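Indik Hand Gripper: Guide for Club Members
Section 3. Setting up the table and the first recording

Written by Hwa-young Hong for the Gachanja school robotics club. Corrections from Muthoni Mohamedi are included.

Before you start, read Section 2 about charging. Two members work together: one holds the gripper, the other writes the log sheet.

3.1 Preparing the table

1. Wipe the white table with a dry cloth. Do not use spray near the gripper.
2. Put the translucent container on the table with its cut-away side towards the person who holds the gripper.
3. Keep the space between you and the container free.
4. Stand so that both fingers can be seen in the camera view, one on each side. 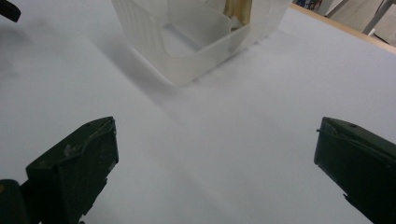

5. Move your arm slowly forward and back two times. If your elbow touches anything, change your position and begin again from step 4.

Note: The container may be moved between recordings, but never during one. Write the new position in the log.

3.2 Checking the fingers

1. Switch on the gripper and wait 40 seconds.
2. Open the fingers fully. Do not pull them by hand.
3. Hold the gripper over a plain part of the table and look at the camera view. The fingers should be at nearly the same height.
4. Look at the holes on the top rim of each finger. Dust in the holes must be removed with the soft brush.

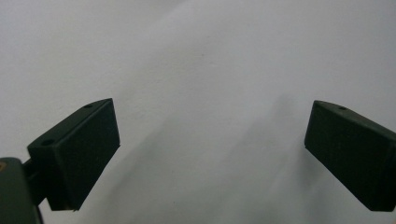

5. Close the fingers slowly until the pads touch, then open them again. Do this three times.
6. If one finger moves later than the other, stop and tell Caroline Waweru. Do not tighten the screws yourself.

Caution: Keep your other hand away from the pads when the gripper is on.

3.3 First recording

1. Say the number of the recording aloud and press the button once.
2. Do the task at normal speed. A small mistake is allowed, please continue to the end.
3. Press the button again and wait for the sound before you put the gripper down.

The club must collect 1,000 recordings before the Bodley competition in December, so the log sheet should be complete every time. Full sheets go in the folder of Ravindra Bajpai.

Continue with Section 4, Copying the files.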